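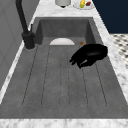 Graues Becken, schwarzer Hahn, Marmor ringsum

Ein Lob des Abwaschs von Hand

Ich spüle gern. So, jetzt steht es da, und wer mich kennt, verdreht jetzt die Augen. Jeden Abend nach dem Essen lasse ich warmes Wasser ein, krempele die Ärmel hoch und habe eine Viertelstunde lang die schönste Arbeit des Tages vor mir! Der Kopf darf dabei hin, wo er will. Meine besten Briefe sind mit den Händen im Schaum entstanden, und eine Kündigung auch.

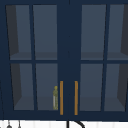 Oberschrank in Marineblau mit Sprossenfenstern

Angefangen hat es in einer Ferienwohnung in Govadar, im Dezember, vier Leute, kein Geschirrspüler. Am ersten Abend wurde gemault, am dritten wurde gestritten, wer abtrocknen darf. Wir haben in dieser Woche mehr miteinander geredet als im ganzen Jahr davor – man steht nebeneinander, schaut sich nicht an, und plötzlich erzählt einer etwas, das er am Tisch nie gesagt hätte. Zu Hause habe ich die Maschine dann einfach nicht mehr eingeschaltet. Inzwischen liegen Kartoffeln darin.

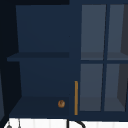

Von Jonna Okik

Natürlich kenne ich die Einwände. Die Maschine braucht weniger Wasser, sie ist gründlicher, sie hat meiner Mutter und halben Generationen von Frauen den Abend zurückgegeben. Alles richtig, und ich will niemandem seinen Apparat wegnehmen. Wer für sechs Kinder kocht, soll auf den Knopf drücken und die Füße hochlegen. Mir geht es um die vier Teller, zwei Gläser und den einen Topf, die bei vielen von uns abends übrig bleiben und dann zwei Tage hinter einer Klappe warten, bis es sich lohnt.

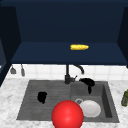
Die Reihenfolge ist beim Spülen heilig: erst Gläser, dann Besteck, dann Teller, ganz zuletzt die Pfanne. Das habe ich von meiner Großmutter, die jedes Glas gegen das Licht hielt und mit 80 noch schneller war als ich heute. Und dann das Wegräumen! Ein offenes Fach über der Spüle, so eine dunkelblaue Nische mit durchgehendem Bord, ist dafür herrlich, man muss nur den Arm heben. Bei mir sind es drei Schritte bis zum Schrank, die gehe ich auch gern. Das Handtuch über der Schulter, das Radio leise, draußen wird es dunkel, und die letzte Tasse ist noch warm vom Wasser.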